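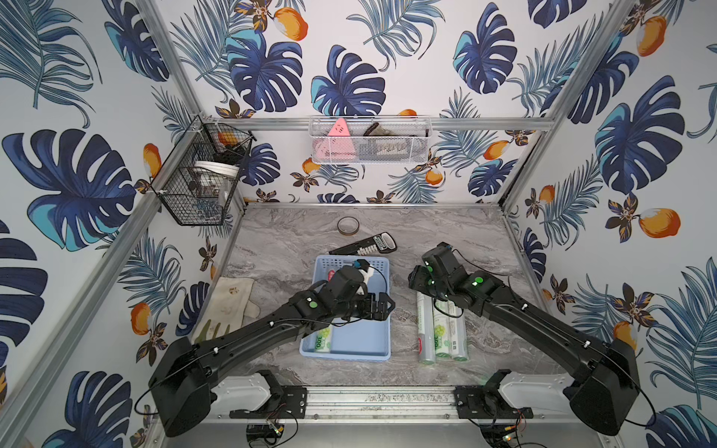

White rolls with a green grape design, printed with the number 300, and a light blue plastic basket.

MEDIA RELEASE
8 March 2022

Tresden's "Pantry Promise" doesn't add up for shoppers

The Fairclough Shoppers' Network is calling on supermarket chain Tresden to publish the full list of products covered by its Pantry Promise, and the price each one carried before the campaign began.

Tresden launched the promise in February with radio spots, shelf tags and a letterbox flyer telling households their "everyday basics" would be held at a fair price through to winter. The flyer did not say which basics, what price, or fair compared with what.

The Network asked members to send in dockets from Tresden stores before and after the launch. It received 3,410 usable price comparisons, each matching the same item in the same store. In 1,685 of them the item cost more under the Pantry Promise than it had beforehand. Most of the rest had not moved at all, including plenty that now wear a bright yellow tag.

"A yellow tag on an unchanged price is a piece of cardboard," said Network spokesperson Rukhsana Rana. "Tresden is asking for credit for it, and we'd like to see the working first."

The comparisons were sent in by members and are no random sample. The Network makes no claim about every Tresden store or every product. It would be glad to compare its numbers with the company's own, should those ever be released.

Members raised particular concerns about the household aisle, where goods are sold by the roll, the sheet, the metre or the bag. Flalura food wrap, one of the lines named in the flyer, stayed at the same shelf price while the length in the box was cut. Tresden's tag on the product reads "Price Held". Measured by the metre, shoppers are paying more.

Tronarum, which supplies bin liners and freezer bags to the chain, has told the Network that pack sizes are reviewed "in line with customer preferences". It was asked twice for the research showing that customers prefer fewer bags. None has been provided.

The chain has also pointed to savings of "up to 40 per cent". Members found that discount on 2 products, both of them scented candles. The Network does not regard scented candles as a pantry item and doubts that many families do.

"People are doing their sums at the shelf with a kid hanging off the trolley," Ms Rana said. "If a promise needs a magnifying glass and a calculator, we're entitled to wonder who it was written for."

The Network is asking Tresden to:

List every product in the Pantry Promise, with pack size and pre-launch price
Show unit prices on promotional tags in the same size print as the shelf price
Remove "Price Held" tags from any product that has shrunk

Tresden has said it "welcomes feedback" and is "always listening". It has not agreed to any of the three requests or named a date for a fuller reply.

Shoppers who want to contribute can post or email copies of their dockets to the Network. Please black out card details and loyalty numbers, and keep the originals.

Media contact: Rukhsana Rana, Fairclough Shoppers' Network

ENDS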